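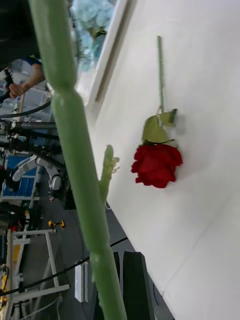
Why do flowers have colors?

Flowers cannot walk, so they need help to make seeds. The helpers are bees, butterflies, birds and sometimes the wind. A bright color is like a sign for the animals: come, there is sweet juice for you! This juice is called nectar.

While a bee drinks, a yellow dust sticks to its hairy body. It is pollen. The bee carries it to the next flower, and then a seed can start to grow.

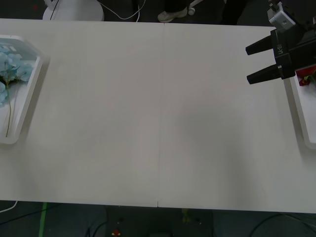

Bees do not see colors as we do. Red looks very dark to them, but they see blue well - and also ultraviolet, a light our eyes cannot catch. Many birds see red very well. Flowers that the wind helps, for example the flowers of grass, are often small and green.

Text: Serpil Soylu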